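Workbench

A workbench is a sturdy table for making and fixing things, and I've spent more of my life leaning on one than I'd like to admit.

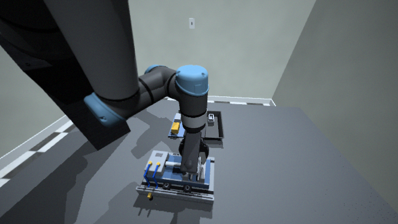
How high should a workbench be?
For hand planing, the old rule is level with your knuckles when you stand with your arms hanging. For fine work like carving, go higher, near the elbow.

I love the old ones best. Early benches were little more than a thick slab on splayed legs, with pegs to stop the work from sliding. My friend Chak-lun Pan has a drawing of one dated 1655 – he keeps it over his sink! – and it has 6 legs and no vise at all.

Vises changed everything (for me, anyway). A face vise grips boards along the front, and a tail vise pinches them flat between two dogs, the little pegs that pop up through the top. Beech and maple are the usual woods, though plenty of people build from plain construction pine and do just fine. Mine is pine, oiled every October, and it has a paint stain shaped like a boot.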